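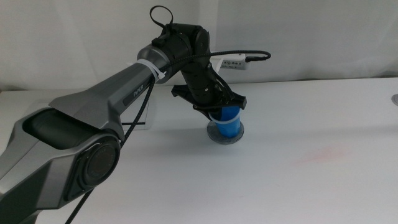 映画『Dultemen』のサウンドトラック盤には、劇場で流れたものと同じミックスが入るのですか。

収録するのは、音楽だけで聴くために組み直したステレオミックスです。劇場用のサラウンドミックスから台詞と効果音を抜いたものは使用しません。

『Dultemen』オリジナル・サウンドトラック盤 制作会議 議事録

開催日:6月19日
開催場所:Joltetti 会議室(一部出席者はオンライン参加)
出席:Joltetti 制作担当、同 権利担当、同 販売担当、Tamiru マスタリング担当、映画製作側 音楽担当、作曲者側 事務所
欠席:デザイン担当(資料提出あり)
記録:Joltetti 制作担当

議題
一 前回議事録の確認
二 収録曲と曲順
三 ミックスおよびマスタリング
四 アナログ盤のカッティングと検聴
五 権利処理およびクレジット表記
六 ジャケットと封入物
七 配信と告知
八 その他

一 前回議事録の確認
前回議事録のうち、録音会場の表記に誤りがあった。弦楽の録音会場は「Pukodthorpe ホール」であり、「Pukodthorpe スタジオ」は誤記。訂正のうえ承認された。ブックレット原稿にも同じ誤記が残っているため、デザイン担当へ修正を依頼する。
前回の持ち越し事項のうち、セッションデータの受領は5月中に完了している。キューシートの最終版は未受領であり、議題五で扱った。

二 収録曲と曲順
収録曲は13曲、総収録時間は40分とすることで合意した。
候補には劇中で使われなかった別テイクも含まれていたが、作曲者側から、冒頭主題の別テイクは外したいとの申し出があった。主題の提示が重複し、後半の変奏の効果が弱まるとの理由による。販売担当からは、未使用テイクは購入動機になりうるとの意見が出た。協議の結果、冒頭主題の別テイクは今回の盤には収録しない。将来の利用については別途協議とする。
曲順は劇中の登場順を基本とする。ただし、短いキューが連続する中盤については、調性とテンポの近いものをまとめて一つのトラックとする。編集点は作曲者側が指定し、Tamiru が仮編集を作成する。
A面の終わりには静かな曲を置く案が採用された。内周で高域の歪みが目立ちやすいため、金管の多い曲を面の終わりに置くことは避ける。B面の終わりはエンドクレジットの曲で動かせないので、同曲の音量と高域の処理は議題三で検討した。
曲名は仮題のままのものが残っている。日本語題と英語題を併記する方針は維持する。結末を推測させる題については、映画製作側音楽担当が代案を出す。

三 ミックスおよびマスタリング
Tamiru から仮マスターの説明があった。要点は次のとおり。
音源は録音時のステムから作成したステレオミックスである。劇場用の素材には低域専用チャンネルに依存した打楽器があり、単純に二チャンネルへまとめると低域が過大となるため、ステムの段階で配分し直した。
Pukodthorpe ホールの弦楽は残響が長く、後から別室で録った木管と奥行きが一致していなかった。木管側に人工残響を加えて調整したが、作曲者側から、木管の息の成分が後退しすぎているとの指摘があった。残響の初期反射を減らし、直接音を上げたものを再提出する。
電子音のトラックは、逆相成分の多い箇所がある。デジタル版では問題にならないが、アナログ盤では溝の縦振幅が大きくなる。アナログ用マスターに限り低域をモノラル化する。
エンドクレジットの曲は、終盤の金管とシンバルの高域をアナログ用マスターでのみ抑える。デジタル版には同じ処理を適用しない。
マスターは2種類とし、デジタル用とアナログ用を分けて作成する。CDの製作は見送りが決まっているため、CD用のマスターは作成しない。
音圧については、ダイナミックレンジを優先する方針を確認した。販売担当から、配信プレイリストで他曲と並んだ際に小さく聞こえる懸念が示された。Tamiru は、主要な配信事業者では再生時に音量の正規化が行われる場合が多く、過度なリミッティングは弱音部の質を損なうだけであると回答した。先行配信曲についても個別の処理は行わない。

四 アナログ盤のカッティングと検聴
収録時間から、一枚組、33回転とする。回転数を上げて二枚組とする案も再検討したが、面の切り替えで組曲部分が分断されるため不採用とした。
ラッカー盤の切削前に、アナログ用マスターの通し検聴を行う。出席者は Joltetti 制作担当、Tamiru 担当、作曲者側とする。試聴環境の差による判断のぶれを避けるため、会場は Tamiru の試聴室に統一する。
テストプレスは各社に配布する。確認項目は、表面雑音、偏心、反り、曲間の無音部への前エコー、面の終わりの歪みとする。不具合を報告する際は、盤面、曲名、経過時間、使用したカートリッジの型式を記載すること。一枚にのみ現れる雑音は個体不良として扱い、複数の盤で同じ位置に現れるものを再カッティングの検討対象とする。
工場の工程枠は仮押さえの状態である。マスター納品が遅れた場合は枠が解放されるため、納品日の変更は判明した時点で制作担当へ連絡する。

五 権利処理およびクレジット表記
権利担当から進捗報告があった。作曲者の楽曲については原盤・出版とも契約書の文言が確定し、締結待ちである。
劇中の酒場の場面で流れる既存の歌謡曲は、映画での使用許諾にサウンドトラック盤への収録が含まれていない。追加許諾の条件が折り合わず、同曲は収録を断念する。収録曲数には当初から含めていないため、曲順への影響はない。ブックレットには、劇中使用曲であり本盤には収録されていない旨を一行記載する。
演奏者の表記は、映画本編のエンドクレジットと一部異なる。本編では木管奏者の追加録音分が反映されていない。盤の表記は録音時の出席記録を正とし、映画製作側の確認を経て確定する。
キューシートの最終版は、映画製作側で再編集後の尺を反映している途中である。配信事業者へのメタデータ登録に必要となるため、早期の提出を求めた。作曲者名のローマ字表記は、過去の登録と不一致がないよう権利担当が照合する。

六 ジャケットと封入物
デザイン担当の提出資料をもとに検討した。表面は映画の宣伝用主画像を使わず、題字と背景色のみの案とする。主画像は裏面に小さく配置する。
背の文字は、印刷時のずれを見込んで現在の案より小さくする。背景の濃色は特色一色とし、四色の掛け合わせによる版ずれを避ける。
封入するブックレットには、作曲者の解説、録音記録、楽譜の一部を掲載する。楽譜は手稿の複写と浄書のどちらを使うかで意見が分かれ、結論は出なかった。作曲者側が手稿の状態を確認し、次回報告する。
帯は付ける。帯の文面に批評の引用は使用しない。

七 配信と告知
配信はアナログ盤の発売と同日に全曲を開始する。先行配信は主題曲のみとし、映画の予告編で使われた短縮版は配信しない。
告知用の見本盤は100枚とする。配布先は販売担当が一覧を作成し、音楽媒体と映画媒体の重複を整理する。見本盤は通常盤と同一仕様とし、ジャケットに非売品の表示を入れる。
映画館の売店での取り扱いは、映画製作側が窓口となって照会する。上映終了後に入荷する館が出る可能性があるため、館ごとの上映期間を併せて確認する。

八 その他
演奏会形式での上映について外部から照会があったことが報告された。譜面の整備が前提となり、本会議の範囲を超えるため、別の場で扱う。
ファイル名の規則が各社で異なり、仮マスターの版の取り違えが一度発生した。以後は、曲番号、曲名略号、用途(デジタル・アナログ)、版番号の順に統一する。旧版は共有領域から削除せず、専用の保管場所へ移す。

担当別の作業事項
Tamiru:木管の残響を修正した仮マスターの再提出。中盤キューの仮編集。アナログ用マスターの低域処理。
作曲者側:編集点の指定。手稿の状態確認。解説原稿の初稿提出。
映画製作側:キューシート最終版の提出。演奏者表記の確認。曲名の代案。売店への照会。
Joltetti 権利担当:契約の締結。ローマ字表記の照合。未収録曲の記載文案。
Joltetti 販売担当:見本盤の配布先一覧。
Joltetti 制作担当:工場との工程調整。デザイン担当への修正依頼の伝達。ファイル名規則の文書化。

次回は修正版仮マスターの受領後に開催する。日程は制作担当が調整し、各社へ通知する。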